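Mavurard pottery open day – quick notes before I forget

Back late, feet killing me, so this is in bits. December 16, 2018 and the whole of the old brickworks open to anyone who could find the gate. I couldn't. Walked past it twice.

The kiln first. Skornell kiln, they call it, after the family who built it. You go in through a low arch, bend double, and then suddenly you can stand up. Black glaze all over the inside where salt and ash have run down the bricks for years. Some of them shine like toffee. Put my hand flat on the wall – gritty, cold, a bit of it came off on my glove. Sorry, Skornells.

Eleven steps up to the drying loft. Slatted floor, pigeons, rows of unfired pots with thumb marks still in the feet. I could have stayed all day. Somebody had written 635 in chalk on a beam and there were three different stories going about what it meant. Batch number, says one. A debt, says another. I like the debt.
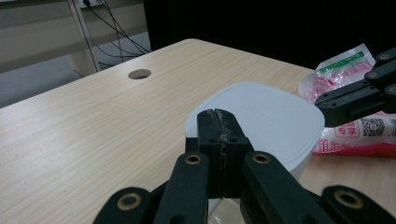

Aurora Magalhães thought it was neither, and that 635 was simply the bricks needed to reline the firebox, becuase her uncle had the same habit of chalking sums on the nearest bit of wood. She also said I should look at the bricks by the back door, where a dog had walked across them before they were fired.

So I went. Paw prints, yes! Four clear ones and a smudge. Best thing there.

Then the Barreto shed, where the arches are kept. Well, bits of arches. Carved surrounds from houses pulled down around 7 miles off, stacked against the wall and labelled in pencil. Green paint on one, blue under the green, something pinkish under that. Wanted to pick at it. Didn't.

Throwing demo was packed so I only saw elbows. Bought a small Ola bowl instead, the speckled sort, nine pounds, slightly wonky rim. It sits on the windowsill now and leans towards the light like a plant. 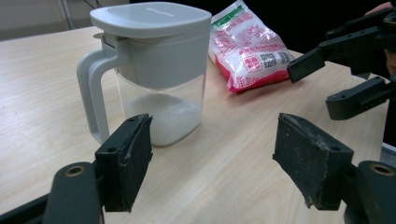
Getting there

Bus stops at the bridge, then it's the footpath along the clay pit. Muddy, wear boots. Gate is the rusty one after the chapel, no sign on it. They open again in July and the kiln will be fired then, so no crawling inside. Tea was good, queue was long. Take cash, the card machine wasnt working.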